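**Lisari halts Stirkard bin-picking cell after gripper fault, pulls 2 software releases**

STIRKARD, May — For immediate release

Lisari has stopped all unattended running on its bin-picking cell at the Stirkard site, following a fault in which the arm kept moving after its gripper reported a lost part. No injuries. Damage limited to one gripper finger, one sensor lead and some paint.

The fault came up shortly after 4 a.m. on a night run, cycle 151 of a planned 510. The arm had closed on a block near the bin wall, lifted, and the gripper signal dropped out. Control software should have held position at that point. It didn't. It read the missing signal as an empty hand, went back down for another pick and pressed the finger into the wall with the part still held.

The force limit did trip, but late. Arm stopped, drives off, alarm sent. The on-call engineer, Kevin Rivadeneyra, was at the cell before 5 and locked it out.

"The stop worked. The decision before the stop was wrong, and that's on our software," said Setareh Hashemi, head of cell engineering at Lisari. "A lost signal and an open gripper are two different things and we had them going down the same path. We should of caught that in review."

What we know so far:

- The signal loss came from a sensor lead chafed where it passes the wrist. The lead was inside its service interval.
- Releases 2 and 4 of the picking software both treat a lost signal as "gripper open". Both are withdrawn as of this notice.
- The emergency stop circuit is separate and was not affected. Tested after the event, passed.
- Guarding was closed the whole time. No one was inside the fence.

What we don't know yet: why the force limit took as long as it did. The log has a gap right before the trip. Berge, who supplied the force monitoring, have the raw data and are working through it with us. More when we have it.

**Customers running the affected releases**

Kestine is the only outside customer with either release installed. Their line was stopped the same morning at our request and they have been given a patch that holds the arm on any loss of signal. Anyone else with a test copy — please do not run it, even at reduced speed. Call the service desk and we will send the replacement.

Sites on older releases can keep running. Check the lead at the wrist before the next shift anyway, look for rubbing where it loops close to the joint cover, and tie it back if there is slack.

"We lost a night and a morning, I can live with that," said Agnes Haugen, production manager at Kestine. "I want to see the force limit explained before we go back to running without an operator."

**Work under way at Stirkard**

Testing is attended only for now, one operator at the stop button, reduced speed. The team is repeating picks close to the walls of the bin, where the finger has least room, and cutting the gripper signal on purpose at diferent points in the lift. The test parts are plain narrow blocks, nothing a customer would ship.

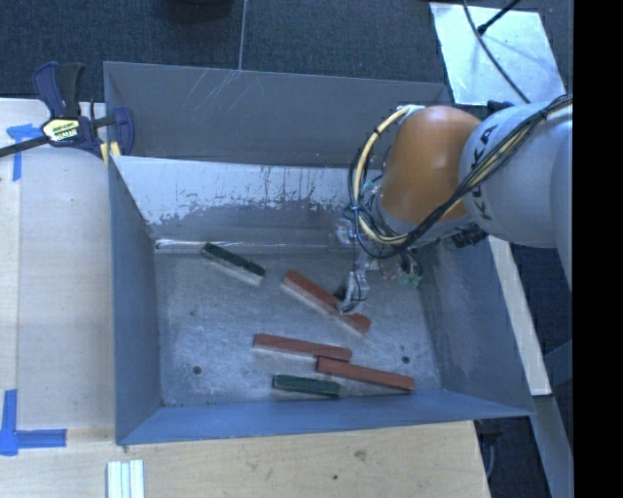

Ivar Hägglund, who leads the test work, said wall picks are staying on the list until every signal cut ends in a hold. "Middle of the floor is easy. Next to the wall you have no margin if the arm decides wrong."

The new lead routing goes in after that. Longer loop at the wrist, extra sleeve, fixed at both ends. Drawings to customers once the bend testing is done.

An outside safety reviewer, Ivar Myklebust, will go over the findings before unattended running starts again. His report will be shared with every site that has one of our cells. No restart date has been set and we won't be giving one until Berge have finished with the log.

**Contact**

Press: Lisari press office, Stirkard
Technical questions: Lisari service desk, ask for Kevin Rivadeneyra. Please have your release number ready.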